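Minutes, house meeting, Wednesday, 7:15 pm, in the big kitchen at Flulden

Here: Elin Trevor, Fletcher Whitcombe, Vasylyna Bilyk, and me (Iolo Craddock, taking notes again!). Mohandas Iyer sent word he was stuck at work and said to vote without him.

**1. Last month's notes.** Fine by everyone. Fletcher wants it on record that he did return the ladder.

**2. Money.** We have $1139 in the house account. Elin paid for the new faucet already, so please put in your September share by Friday if you haven't. I haven't, I'll do it tonight.

**3. The pantry shelves.** Long talk! Vasylyna would like the heavy jars on the bottom and the baking stuff up where she can reach it, and Fletcher wants his coffee left exactly where it is. Agreed, coffee stays. Vasylyna and I will move the rest.

**4. The table.** This took most of the evening. Elin got a price of $1379 for a new one from Devadiga and we all went a bit quiet. Fletcher thinks $20 of oil and a Saturday would do just as well, and I'm with him – I like the light color and I'd hate to see it go dark, so clear oil only, please. Vote was three for keeping it, Elin against (nicely). Mohandas can grumble later.

**5. Anything else.** Elin asked that bags and mail stop landing on the table overnight.

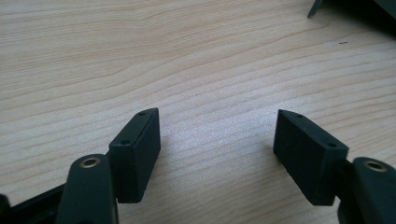

The table vote stands until the next meeting, and Fletcher is buying the oil. He'll try it on the underside first and show us before he does the top. It's pale wood, so any blotch would show, and Vasylyna has asked for two thin coats instead of one thick one. We stopped at 8:40 and ate the rest of Elin's plum cake.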